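Storing potatoes in zipper bags, yes or no?
Kitchen & Pantry > Storage and Shelf Life
334 views

pantrymoth_62
Original poster
July 4, 2019

Okay pantry people, settle something for my household. We moved into a place with a tiny galley kitchen and no basement, so my old habit of keeping potatoes in a crate by the furnace is over. For the last month I've been dropping them into big zipper bags, squeezing the air out and sticking them on the shelf over the dryer. My sister came by, opened the cupboard and reacted like I was keeping a raccoon in there. She says plastic makes them rot. I say the grocery store sells them in plastic, so how bad can it be?

I did lose a couple out of the last bunch. They had that smell. If you know it, you know it.

What's everybody doing who doesn't have a cellar? I have one shelf, one deep drawer and the space under the sink.

larkspur_kitchen
Your sister's right, sorry! Potatoes are still alive in there, they breathe and give off moisture, and in a sealed bag the moisture just sits on the skins. Look at the bag the store uses, it's full of little holes. Completely different thing.

Also please not over the dryer. Warm and steamy is the worst spot in the house for them.

Tubbs_in_Beaulieu
Not under the sink either. Mine went under the sink for years and I had sprouts like a science fair. Deep drawer gets my vote, if it's not the one next to the oven.

pantrymoth_62
It's the one next to the oven. Of course it is.

grout_and_gravy
I'm going to be the disagreeable one here. I've used zipper bags for potatoes for ages and I don't lose many. The trick is you leave the zipper OPEN. All the way open, top folded down like a cuff. I don't buy ten pounds at a time, I buy what we eat, and they never sit long enough to go bad. People get very worked up about this.

larkspur_kitchen
Well, an open bag is just a floppy bowl, so sure, that's fine. She said she squeezes the air out.

grout_and_gravy
Fair. Don't squeeze the air out.

hollis_pike_rd
I'll put in a long one since I'm off today and the kids are at the pool.

We're a basket house. I got on this kick after we redid the pantry and I bought a stack of those plastic baskets with the holes all over, sides and bottom, from the Gukico rack at the hardware store. They cost me two bucks apiece and I've never spent better money. One's for onions, one's for potatoes, and they live on opposite ends of the pantry (more on that in a second, because that's a whole other fight). Air gets in from underneath, dirt falls through, and when the dirt builds up I take the basket out to the porch and bang it on the rail.

Where I do use a bag is for moving them. My mother-in-law is out in Beaulieu and she can't get to the store much, so when I go over I bag up enough for her to get through the week. And that's a fiddly job by yourself! You need one hand for each side of the bag to keep the mouth open and then a third hand for the potatoes, and the film wants to cling to itself the whole time.

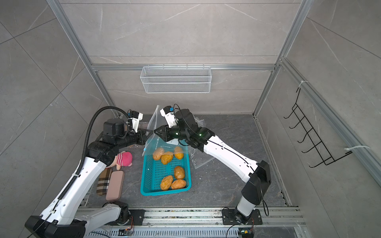 My fix was to quit trying to hold the bag up in the air. Fold the top out a couple of inches so it stands by itself, stand it in a mixing bowl, and then you've got both hands for potatoes. Or get a kid to hold it. A bored eight-year-old is very good at this for exactly one bag. Put the big ones in first, and if the bag's getting full, stop – I've popped a zipper trying to get one more in and had them roll clear under the stove.

When I get to her house they come right back out of the bag and go in her basket. An hour in the car is fine. It's the two weeks on a shelf that gets you.

Now, onions. Keep them apart. I'm not arguing about it, I did it wrong for years and the potatoes sprouted every time.

Tubbs_in_Beaulieu
Hey, neighbor to your mother-in-law! Small world.

I'm with you on the baskets, but I line mine with newspaper. The holes let light in too, and light's what turns them green.

hollis_pike_rd
Pantry door's shut, so there isn't any light to speak of. But on an open shelf, yeah, I'd throw a dish towel over the top.

mrs_dondolier_fan
I have to mention my Dondolier bin because I love it and my husband is tired of hearing about it. It's a tin one with a lid and vents around the back. Dark inside, air goes through, and it sits on the counter and looks cute. It was not cheap. But I've had it since last September and I think I've thrown out two potatoes in that whole time.

grout_and_gravy
You could buy a lot of potatoes for what those cost.

mrs_dondolier_fan
You could! But then where would I put them?

larkspur_kitchen
Ha. Okay, that got me.

On the onion thing, I've gone back and forth. I kept them together one winter on purpose to see, and I couldn't tell any difference. I think the real problem is that onions and potatoes both get forgotten at the bottom of the same bin and one bad one takes the rest down with it. But I keep them apart now anyway, out of superstition mostly.

hollis_pike_rd
I'll allow superstition.

quietcolander
Question for the basket folks, do you wash them first? I grew up with a mother who scrubbed everything the minute it came in the door, and I've got a bag in the sink right now.

Tubbs_in_Beaulieu
NO. Take them out of the sink! Wash them when you're going to cook them. Brush the loose dirt off if it bothers you, that's all.

quietcolander
Well, shoot. They're already wet. Can I save them?

larkspur_kitchen
Sure. Spread them on a towel in one layer, let them get all the way dry, turn them once, and eat those first. They're not ruined, just don't pile them up damp.

grout_and_gravy
Or make a big pan of roasted ones tonight and problem solved.

quietcolander
That's what's happening. Thank you both.

pantrymoth_62
Alright, I'm back, and I've read all of this out loud to my sister, who is unbearable now.

Here's where I've landed, tell me if it's dumb. I emptied the bottom of the coat closet. It's on an inside wall, it's dark and it's the coolest spot we've got. I'm going to put a basket in there, up on a couple of scraps of wood so it's off the floor, with a dish towel over it. Onions stay in the kitchen in a hanging net. Zipper bags go back to being for soup and leftovers. I've got a whole box of the Velar ones, so it's going to be a lot of soup.

My only worry is that I'll forget they're in there and find them when it's time to get the winter coats out.

hollis_pike_rd
Not dumb at all. A friend of mine keeps hers in with the vacuum. Tape a note inside a kitchen cabinet if you think you'll forget, and go through the basket every time you take some out. Anything soft goes straight in the trash, and wipe down whatever was touching it.

Tubbs_in_Beaulieu
Closet's good. Just check that there isn't a heating duct running behind that wall. Ours had one and I didn't find out until the weather turned and I had warm potatoes.

pantrymoth_62
Oh no. I'll go feel the wall.

pantrymoth_62
No duct on that side as far as I can tell. Moving them over tonight. I went through the last bag while I was at it and there's one with eyes on it as long as my thumb – is that one still okay to eat or am I planting it?

grout_and_gravy
If it's firm and not green, cut the eyes off and eat it. If it's wrinkly, plant it.

larkspur_kitchen
I'd plant it either way. A bucket on the back step works fine, just poke some holes in the bottom.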